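4.2 Do small foam blocks tell us anything about sorting at home?

Much of the case for block tasks rests on a single claim: that the way a person lines up or groups a few plain cubes on a table says something about how they will deal with the cutlery drawer. We came to this study doubting it, and the results have not changed our minds by much. The claim is set out most fully in the Kesero handbook, which gives it two pages and no data. Trevaskis and Hinds (in an unpublished report) lean on the handbook, and later writers lean on Trevaskis and Hinds. We could find no earlier source.

Our own sample came from two places. Adults at the Nastard day centre did the block task and the drawer task in one sitting, with a break for tea. Adults recruited through the Ellery housing scheme did the same two tasks in their own kitchens. Between them they gave us 558 usable trials, of which 323 were block trials and the rest drawer trials. Trials were dropped if the person stopped to ask what the purpose was, and this happened more often with the blocks than with the cutlery. We return to that point below, as it seems to us more telling than any of the scores.

The block task is simple to describe. The person sits at a bare table with soft cubes of two or more colours and is asked to "put them how you would like them". No example is given. The Kesero scoring sheet then awards points for straightness, for the gap between blocks and for keeping like colours together. With only two cubes of different colours the last of these cannot be scored at all, yet the sheet still has a box for it, and one of our raters filled it in every time until we asked her to stop.

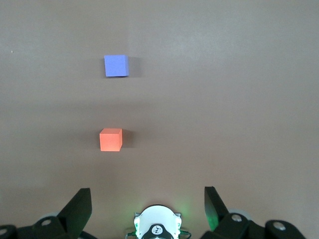 Figure 4. Blue cube and red-orange cube on a plain tabletop, one above the other, the lower slightly to the left.

Straightness gave the most trouble. The handbook says that two blocks are "in line" if a rater would call them so at a glance, and it offers no measure beyond that. Raters sitting on different sides of the table disagreed freely. A small sideways step between one cube and the next was a neat column to one rater and a careless one to another. Geum-ok Sun, who scored the largest share of the trials, changed her mind on 11 of them when she was shown the same layouts again later in July without being told that she had already seen them. We don't regard this as a failing on her part. The glance is being asked to carry more than it can.

The gap between blocks fared a little better, in that raters could at least agree on which of two gaps was larger. What they could not agree on was what a large gap meant. The handbook treats it as a sign of poor planning. Several of our participants told us that they had left room on purpose, so that the blocks could be picked up easily, and one man at Nastard said he thought the space was "the tidy part". A cutlery drawer has walls and a fixed width. A table does not, or not at that scale, and it seems odd to score a person for using it.

Colour is the part of the task most often said to carry over to the kitchen, and it is the part we trust least. Spoons and forks are kept apart for their shape and use. People rarely own them in blue and red. Of the participants who put like colours together with larger sets of blocks, many went on to mix teaspoons with dessert spoons without any sign of discomfort, and some who scattered the blocks had drawers that would please the strictest inspector. The link between the two scores was weak in the Nastard group and weaker still in the Ellery kitchens. If we leave out one household, where both scores were very high, little remains of it.

It could be objected that our drawer task was at fault. Rawiri Doolan made this point when he read an early draft, and it is fair as far as it goes: a drawer that somebody has used for years is full of habit, while foam cubes on a table are new to everyone. But the block task is sold as a way of seeing habit. The Wukolent training pack, which reuses the Kesero sheet almost unchanged, suggests 200 trials before a rater is "fluent", and says that a fluent rater can tell a tidy home from a few minutes with the blocks. Our raters were past that number by the end, and did no better in the last part of the study than in the first.

We would not go so far as to say the task is useless. People seemed to enjoy it, and it got some of the quieter members at Nastard talking. Trudy Ellery has used it for years as a way to begin a visit, without scoring it, and we see no harm in that. The trials we dropped still bother us, though. When someone stops with a cube in hand and asks what it is for, the sheet records a missing value, and nowhere does it ask what they said.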